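Comparing two grippers in simulation before I buy one

I have spent most of March trying to decide between two grippers for the arm I use at home. I don't own either of them yet. The one I have now is an old two-finger unit with worn pads, and I don't want to spend money on the wrong replacement twice, which I have done before with a wrist camera and a set of suction cups.

The two I was choosing between are the Larkoneo, which has two stiff parallel fingers, and the Drovholm, which has two fingers that bend a bit at the tip. The Drovholm costs more. Both fit the same mount, and both have a simulation model you can download, so I decided to test them in the simulator first and see if the difference was worth the money.

I know a simulator won't tell me everything. Friction is a guess, and soft fingertips are hard to model well. But it will tell me if a gripper is too wide to get between two bottles, and that kind of failure is most of what goes wrong on my arm.

The setup

I used a kitchen because a kitchen is what I care about. The arm is fixed on a pedestal at one end of a stone-look countertop, and the objects come from a free set that somebody put together with no plan that I can see. There are glasses, bottles, food, a toaster, and a few things that have no business in a kitchen. I left those in. Odd shapes are useful, and I didn't want to end up with a test made of nothing but cups.

I wrote a short script that sends the arm to an object, closes the fingers, lifts straight up, holds for 9 seconds, and then sets the object down in the same place. If the object is still in the fingers at the end of the hold, it counts as a pick. If it slips out or tips over a neighbor, it counts as a miss. I did 2,000 attempts for each gripper, with small random changes to where the objects stood. They ran overnight, two nights in a row, on my desktop machine.

The controller was the same for both. I use a package called Manton, which is slow to set up and then mostly leaves you alone. The only thing I changed between the two runs was the gripper file and the offset from the wrist to the fingertips. I got the offset wrong the first time and the arm spent a whole night closing its fingers in the air above everything. The log from that night is very clean. Zero picks.

I should say what I count as the fingertip, because the two model files don't agree. Larkoneo puts the reference point at the end of the finger. Drovholm puts it in the middle of the pad. If you swap one for the other and don't change the offset, you will be too high or too low, and the arm will look like it's working fine. Check this before you do anything else.
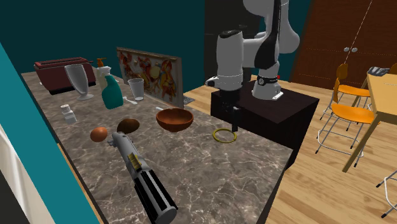 Glass was the first big difference. A footed glass is awkward for any gripper because the place you want to hold it is narrow, and the wide mouth on top gets in the way if you come straight down. With stiff fingers the arm had to come in from the side, and coming in from the side meant passing the teal bottle next to it. The Larkoneo knocked the bottle often enough that I went back to see if I had the path wrong. I hadn't. The finger is thick at the knuckle and there just isn't much space.

The Drovholm fingers are thinner near the tip and did better there. They were worse on the plain tumbler, which surprised me. The tumbler gets wider toward the rim, and when the bendy tips closed on the sloped side they tended to slide down it. The stiff ones closed lower and held.

The egg was close to a tie. I had expected the soft tips to win easily, but I set the closing force low for everything and both of them managed it most of the time. Of course an egg in my simulator can't crack. It is a hard shape with an egg's weight. So all this tells me is that both can get their fingers on something that size and keep them there. It says nothing about breakfast.

Thin things lying flat were bad for both. The white utensils gave me the worst scores of the whole test. There is almost nothing to get hold of, and the fingers either stop too high or press into the counter and the controller stops with a force error. The yellow-green ring had the same problem, although it has an open center, so you can put one finger inside and one outside. I added that as a special case and the Larkoneo went from nearly useless to decent on the ring. I didn't find a matching trick for the utensils. On a real counter I would probably pull them to the edge and grab them there, but my script only lifts straight up and I didn't want to rewrite it halfway through.

The lightsaber hilt was the longest object I tried, and I nearly took it out. I'm glad I kept it. It is a good test of whether the arm is picking near the balance point, because if you grab it too near one end the other end drops and turns in the fingers. The raised strips on the grip helped the stiff fingers a lot. The bendy ones let it rotate. After I moved the grasp point toward the middle, both were fine.

The bowl I picked by the rim, one finger in and one out. No complaints with either gripper.

I left the toaster and the big picture panel out of the list of things to lift. They are there to be bumped into, and the script logs it when that happens. It happened 16 times with the Larkoneo, all on the panel, all when the arm was reaching to the back of the counter with the wrist turned. The Drovholm never touched it. It's a shorter gripper, so that makes sense.

About the camera

I also tried two camera positions, because I was paying for the computer time anyway. One was on the wrist, looking down the fingers. The other was fixed out in the room, high up and off to one side, looking across the counter toward the arm.

The wrist camera is better for the last few inches. It is worse at everything before that. Clear glass in particular was a mess from above, where you see the rim and the counter through it and the detector can't decide what it is looking at. From the room camera the glass has an outline and the detector finds it more often. The room camera has the opposite trouble with things standing behind other things. The dispenser bottle sits behind the teal one from that side, and in many runs only the pump showed, so the arm went for the pump.

I would like to use both on the real setup. For now I have one decent camera and one USB port I trust, so the room camera gets the job and I'll live with it.

One thing I haven't sorted out is the lighting. The simulator's light is even and soft, and my kitchen's isn't. In the late afternoon I get a strip of sun across the counter that makes every detector I have tried behave badly. I could add that to the simulation and I probably should before I trust any of the camera results.

What I'm buying

By the end the Drovholm was ahead by 196 picks. Out of that many attempts it's a real difference, but it isn't a huge one, and most of it came from the footed glass and from getting between bottles. If I took those out, the two would be nearly even, and the Larkoneo would be the cheaper way to get the same result.

I went back and forth on it for a week. My actual counter at home is crowded. I don't clear it before I run the arm, and I don't want to start. So the thing the Drovholm is good at is the thing I need. The sliding on the tumbler bothers me, but I think some grippy tape on the pads will take care of most of that, and tape is cheap.

If your objects are spaced out, or you mostly handle boxes and tools, I would get the Larkoneo and keep the change. It holds better on anything with ridges or flat sides, the model file is cleaner, and the fingers look easy to replace if you have a printer.

I have ordered the Drovholm from a shop called Văn, which was the only place that had it in stock with the mounting plate included. Delivery is two to three weeks. In the meantime I'm going to redo the flat object tests with a sliding move added, so that the arm can drag a utensil to the edge of the counter before it tries to pick it up. I also want to fix the way the script chooses between objects that are close together. Right now it takes whichever one the detector is most sure of, and that is usually the bottle in front, even when there is an easier one out in the open.

A few notes if you want to run something like this yourself. Save the random seed with every attempt. I didn't for the first few hundred and there were some odd misses in there that I can't play back. Turn off the display while it runs, it was more than twice as fast for me. And keep the closing force the same for both grippers even if one of the makers suggests a higher number, or you will end up comparing forces.

The script needs some cleaning up before I share it. There are paths in it that only make sense on my machine. I'll post it along with the real gripper results once the package gets here and I have had time to mount it.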